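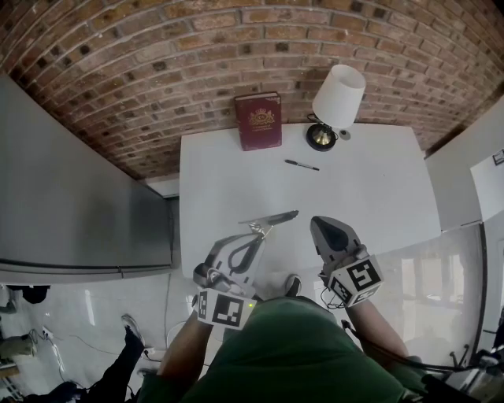

Session 4: Disabled children, schooling and the day at home

Notes by Sioned Ifans. Updated 2023-08-23, replaces the old version, please bin that one.

Read before the seminar. Not a full script, I'll talk round most of it.

Where we'd got to

Last time: the charity view of disability versus the rights view. Medical model, social model. If you missed it get the notes off someone, I won't repeat it all. Short version: medical model says the problem is in the child's body or mind. Social model says the problem is the steps, the lesson, the teacher's training, the bus that won't stop. Most real projects mix the two and don't say so.

Today is narrower. Children who started school and then left. Why, what fills the day afterwards, and what small organisations try to do about it.

Leaving is slow

Registers make it look sudden. Name there one term, gone the next. Talk to families and it's usually a drift. Child misses market days. Then misses mornings. Moved to the back row. Sits a year again, then again, ends up much bigger than the others in the class and gets teased for it. Then one September the uniform isn't bought.

So "drop-out" is a poor word, puts it all on the child. Some writers say "push-out". I use "leaving" as its neutral, but argue with me.

Things that come up again and again in parents' accounts:
- couldn't follow the teacher, no one checked
- fees, or the costs that aren't called fees (exam paper, lunch, shoes)
- distance, esp. if the child has to be carried or walked there
- fear of fits or accidents at school
- a sister or brother had to go along as helper and was losing their own schooling
- told, kindly or not, that there was no point

Note the fifth one. Siblings hardly show up in project reports. Good essay topic, hardly anyone picks it.

Hearing and sight

A lot of children described as slow have never had a hearing or eye test. Keep this in mind all the way through. In the Norstead reading you'll see a class of 50 with one teacher and no screening at all. The teacher is not lazy. She has 50 children and 2 blackboards, one of them cracked. From the back row with a squint you'd leave too.

Ask yourselves: what would a cheap first check look like? Who does it, and what happens to the child after? Screening with nothing to refer on to is a real ethical problem, we'll spend time on it.

The day at home

This is the part people skip. Projects count children in and out of school and stop there.

What parents describe: long hours, little to do, one adult within call who is also cooking, selling, minding a baby. Child may be given jobs, sweeping, fetching water, and some are proud of them. Others are kept indoors. Reasons for keeping indoors are mixed, shame sometimes, worry about traffic or bullying more often than outsiders expect. Don't assume shame. First-years always assume shame.

Boredom is worth taking seriously as a harm. It doesn't sound like one next to hunger or illness. But skills go when they aren't used: speech, sitting at a group task, waiting your turn. Friends go as well, as school was where the friends were.

Case: the Nemeo club

Handout 4b has the full text, this is only the outline.

Small day club, started by parents, meets in a borrowed hall. Set up in 2000 with no outside money. Drumming and singing to begin with because one father had drums. Later on sewing, gardening, some reading. 40 members at the time of writing, ages very mixed, which caused trouble (grown men in with eight year olds, see p. 3 and what they did about it).

Later a funder, Dekker, offered a grant on condition that the club report "learning outcomes". Members' parents split over it. Some wanted the money and a proper teacher. Some said the point of the place was company and they didn't want thier children tested again.

Questions to have a go at:
1. Was the club a substitute for school, or something else?
2. Who ought to have been asked about the grant? Were members themselves asked? Look closely, it's one line.
3. What would you report to Dekker if you were running it?
4. Does a good separate club make it easier for the local school to do nothing?

No. 4 is the big one. Will take most of the second hour.

Inclusive vs special, quickly

Don't let it turn into a football match. Ordinary school with no support is a child in a room. Special school forty miles off is a child away from their family. Most families are choosing between poor versions of both, or nothing. The Zimton paper is good on this though badly organised, start at the section on transport and go back to the intro after.

Also: what the law promises and what the head teacher has in the cupboard are separate questions. Keep them apart in your essays please.

Writing about people

Marked a lot of essays last year with "suffers from", "confined to", "despite his disability". Have a think before using any of these. Same for the happy-ending paragraph, where the child smiles and the project is thanked. Funders like it. Ask who wrote it, who agreed to it, and if the child could have said no.

Use people's own words where you've got them. Translated words, say so and say who translated.

For next time

Read 4b and Zimton (transport section at least). One page, handwritten fine, on question 3 or question 4. Bring it, don't email it. Anyone who needs large print or the audio, tell me by the end of the seminar and I'll sort it.

Session 5 is on money, bring a calculator or a phone.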